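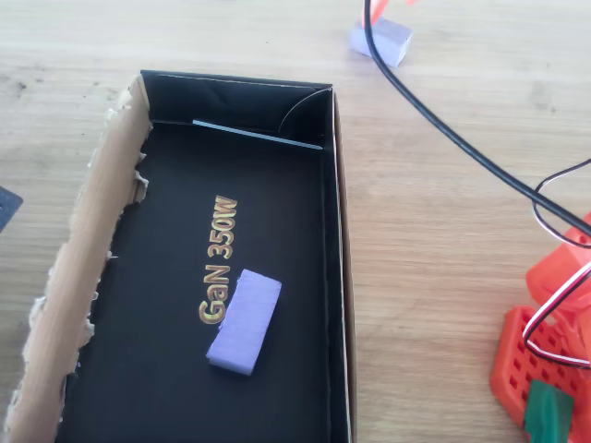 Photo: Florence Sutherland / Metley Guides

Home | Guides | Set-up | Returns | Contact
Shares 71 | Comments 30

Section 2. Opening the box and checking the packing

Makers like to say the packaging "opens in seconds." Maybe it does at the factory. The black-lined carton with GaN 350W in gold letters on the floor has a corrugated wall under that smart lining, and it tears like any other cardboard. The side wall in the photo is ragged along its length. Allow a few minutes and clear a table first.

1. Put the box on a flat surface with the long side facing you.

2. Look for tape along every edge before you pull anything. Slit it with a short blade, held shallow.

3. Lift the flaps one at a time. If one resists, stop and check for tape again. Pulling harder is how a side wall gets ripped down to the brown board.

4. Take out the contents and set them to one side. Do not plug anything in yet.

5. Check the floor of the box for foam. A small lavender block can sit right on top of the lettering and is easy to throw out with the carton.

6. Feel along the far end for thin inserts or cards standing against the back wall. Read them if you like - I have yet to find one that said much - but keep them until you know the set-up works.

7. Brush off any paper fibers before moving on to Section 3. Torn corrugated board sheds more than you would think.

CAUTION: Keep blades away from the inside of the box. Cables have a way of lying exactly where the knife comes through.

NOTE: The 350W on the box is a printed claim. Go by the rating label on the unit itself when you plan your loads.

NOTE: Returns to the Clendolholm depot are supposed to be accepted in damaged cartons. I would not count on it. Tape a torn wall from the outside, put the foam back in, and write form number 2788 on the outer wrap. The Brustelside counter takes drop-offs on Tuesday only.

Next: Section 3, Placing the unit

Previous | Next | Back to top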